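Chapter 4
What the Mud Keeps: Wrecks, Salvage, and the Stuff That Comes Up

I grew up thinking a shipwreck was a thing you found. You dove, you saw a hull with a hole in it and some fish going in and out, and you swam back up to tell everyone. Then in my second year of graduate school I spent a whole summer on a flat-bottomed boat off Clistley, staring at brown water, and I learned that most wrecks look like a slightly lumpy patch of nothing. We anchored over one for two days before anyone was willing to say it was there.

This chapter is about what happens after somebody does say it. In Chapter 3 we looked at how sites get located (sonar, magnetometers, old insurance claims, fishermen who are tired of tearing their nets). Now we get to the messy part, where people have to decide whether to bring things up, how to do it, who gets to keep them, and how to stop them from falling to pieces on deck. I love this part! It has chemistry and law in it, and a lot of arguing.

Our main case is the Skuvley, a coastal trading brig that went down in a December gale in 1837 with a mixed cargo of stoneware, window glass, barrel hoops, and what the customs paper calls "sundry dry goods." She wasn't famous. She wasn't carrying gold. I picked her for exactly that reason, because the famous wrecks have had so much money thrown at them that they give students a strange idea of the work. The Skuvley was dug over several short seasons by a small crew with borrowed pumps, and the records they left are wonderfully complete, right down to complaints about the soup.

Let's start with why anything survives at all. Seawater is rough on most materials. Iron rusts, wood gets eaten by shipworm (which is a clam, by the way, and a very ugly one), and cloth usually goes within a few years. But if a hull settles into soft mud and the mud closes over it, the oxygen runs out, and a lot of the creatures and chemical reactions that do the damage slow way down. The port side of the Skuvley rolled under early and was buried. The starboard side stuck up into the current, and there's almost nothing left of it. So when you look at the site plan later in this chapter you'll see half a ship, and students always ask me where the rest of the drawing is.
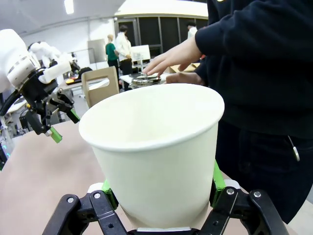 Paper is the material people get wrong most often, so I want to spend a minute on it. Old ship's paper was mostly made from linen and cotton rags, with long tough fibers, and when it's packed tight in a chest or a closed book and the chest is buried in good thick mud, it can come through in surprisingly decent shape. Modern paper is mostly wood pulp, with shorter fibers. Think of a plain white paper cup with a rolled rim: that rim is just the same sheet curled over on itself, and the curl is what keeps the mouth of the cup from flopping around when you pick it up. The same idea holds for a wad of wet letters. A folded or rolled edge is stronger than a flat one, and conservators will lift a soaked bundle by its thickest part and leave the loose corners alone. The Skuvley gave us a packet of 17 letters, stuck together like a brick, and it took most of a winter to get them apart. Two were blank. One was a recipe for pickled walnuts.

The person who got them apart was Kalliopi Mitsotakis-Vlachou, and you'll meet her name a lot in the next few pages. She ran the wet lab in an old net loft on the Laston quay, and her daybooks are the best teaching documents I know of in this field. She wrote down everything, including her mistakes. There's an entry about a leather shoe that she let dry over a long weekend, and all it says is "Shoe is now a raisin. My fault. Start again with the other one." I read that aloud every term. Waterlogged leather and wood are held in shape by the water inside them, and if you let the water leave too fast, the cell walls cave in. You can't undo it. The usual fix for wood is to soak it for months (sometimes years, for big timbers) in a waxy solution that creeps in as the water goes out.

Which brings me to the first big question of the chapter: should you raise a thing at all? When I started out I would have said yes every time. You found it, it's history, bring it up! I've cooled off quite a bit since then. A timber lying in mud costs nothing to look after. A timber on shore needs a tank, a building to put the tank in, somebody to check the tank, and money for the next ten years. The Skuvley crew mapped 38 deck beams and raised 4. The others were measured, drawn, and covered back up with sandbags, and as far as I know they're still down there doing fine.

The second big question is who owns what comes up, and this is where the arguing starts. There are two ideas here that get mixed up all the time. Salvage law, in its basic form, rewards a person who rescues property for its owner. The law of finds says that if the owner has truly given the property up, the finder may get to keep it. Different countries add their own rules on top, and naval ships are usually treated as belonging to the country that lost them no matter how long ago it was. With the Skuvley, a shipping firm called Vlachopoulos turned up partway through the dig, saying it had bought out the company that had bought out the company that owned the cargo. It had the paperwork, too, or some of it. We'll go through that claim step by step in Section 4.3, and I'd like you to make up your own mind before you read how it was settled.

A few words on how to use the chapter. Section 4.1 covers lifting methods: air bags, cranes, baskets, and plain old hands. Section 4.2 is the chemistry, and if you haven't had chemistry since high school, don't panic, I haven't either, and I got through it with a pencil and a lot of tea. Section 4.3 is law. Section 4.4 follows one object, a stoneware jug, from the seabed to a museum shelf, with all the forms filled in along the way. Keep the site plan open while you read that one. The grid letters run from the stern forward, opposite to the way the crew numbered the boxes, and the labels make no sense until you get used to it.

4.1 Getting It Off the Bottom

The first rule of lifting is to know what the thing weighs, and the first problem is that you don't.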